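From: Vendula Sokol
To: flandomlow-list
Date: 4/12/21
Subject: Re: [flandomlow] Where to begin with shortwave and medium wave DXing?

Gion Bachmann wrote:

> Hello all, I joined the list last week after finding my uncle's old
> logbooks in a closet. He listened from Ernesville for years and wrote
> down every station he heard, with the time and the weather. I'd like
> to try it myself but I don't know where to start. Do I need a big
> outdoor antenna? Is there anything left on the air worth hearing?
> And how did people get those printed cards he has taped inside
> the covers?
>
> Gion

Welcome, Gion! Your message made my evening. Please, please scan some of those logbook pages for us. I'd love to know what he was hearing from Ernesville, because the ground there is wet and flat all the way out to the river, and I've always suspected it was a good spot.

Yes, there is plenty left. Shortwave is thinner than it was in your uncle's day, and a lot of the big European services have gone, but on a good night I still can't get through the 31 meter band in one sitting. Medium wave is my real love, though, and I'd start you there. All you need is a portable with a decent built-in ferrite bar and a dark evening. Turn the whole radio slowly, like a compass, and listen to one station sink while another comes up from under it on the same channel. The first time I did that I was up until two in the morning with my coat on over my pajamas.

You asked about the antenna. No, you don't need a big one. My first was 175 feet of hookup wire run along a fence, and it was far too much for the cheap radio I had at the time. Every strong local signal showed up in five places on the dial! Try 20 or 30 feet of thin wire out the window for shortwave, clipped to the whip, and see what it does for you. Leave it off for medium wave and trust the bar. And bring the wire in when there's thunder anywhere near you.

The thing that will help you more than any antenna is getting rid of noise. Here is how I'd go at it, in the order I did my own house:

1. Run the radio on batteries and tune to an empty spot at the low end of medium wave, somewhere near 515 kHz if your set goes down that far. Listen to the hash for a minute so you know what it sounds like.

2. Go to the breaker panel and switch off one circuit at a time (warn your family first, I did not). Write down which one makes the hash drop.

3. Turn that circuit back on and unplug things one by one. In my house it was a lamp dimmer and the charger for an electric toothbrush. The toothbrush charger was wiping out everything below 1,000 kHz — a thing the size of a plum!

4. Clear the listening table as well. Phones, chargers, small boxes with displays, anything with a switching supply can buzz at close range. Move each one away while the radio is playing and let your ears decide. 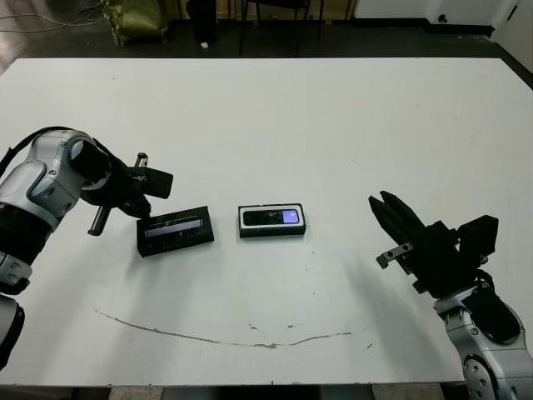
5. Walk the yard with the portable after dark. If the noise gets louder near the power pole, call the utility. Mine sent a crew out, and they were very nice about it.

On the cards: those are QSLs. You write to the station with the date, the time in UTC, the frequency and enough about what you heard to show that you heard it, and they send back a card or a letter. Fewer stations do it now, but small local ones are often thrilled. I wrote to a daytime station last June and the engineer sent back two handwritten pages about his tower, the ground system and a family of foxes living by the fence. I've read it four times.

For the log itself I'm still using paper. Tichý's old list in our archive has a nice blank sheet you can print, with columns for signal, fading and interference. Bellereo is the program most people here use if you'd like it on the computer, and the search is handy when you can't remember if you've already heard a station. I like turning back the pages.

One more idea. Pick a night your uncle logged, same month and same hour, and sit down on the same frequencies. Some will be silent and some will be something else altogether. I'd be so curious what you find in the middle of the band, where the channels are crowded. Sunrise is good too, if you can stand getting up for it — the half hour before is the best part and it changes by the minute.

Tell us what radio you have. If it's a tabletop set with screw terminals on the back, I have more to say about grounds!

73,
Vendula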